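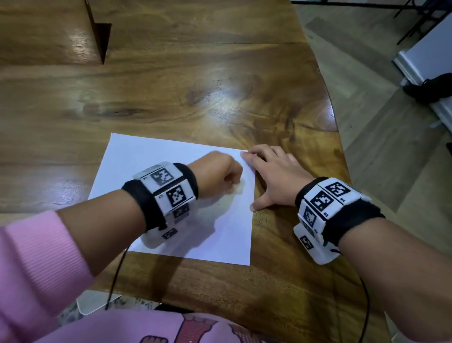
Figure 3. Varnished wooden tabletop with a sheet of paper, Okerbridge.

3.2 Material and procedure

The letters were collected in Okerbridge and in the nearby village of Terstead. In total the corpus has 3,952 words, written by 13 persons older than seventy years. Each person wrote one letter by hand to a relative, on a subject of free choice. We did not give a time limit, and we did not correct the spelling.

The transcription was made by Fenna Vermeulen and checked by Liesbeth Desmet. Crossed-out words were kept between brackets, because they show where the writer hesitated between the dialect form and the standard form. In six letters the greeting is in dialect while the body is in the standard language. A similar change was described by Benjelloun for family letters, but there it was found mostly in the closing lines.

Writers could choose their own pen and were seated at a table (Figure 3). Eight of them asked to read the letter aloud afterwards. These readings were not recorded and are left out of the analysis in Section 4.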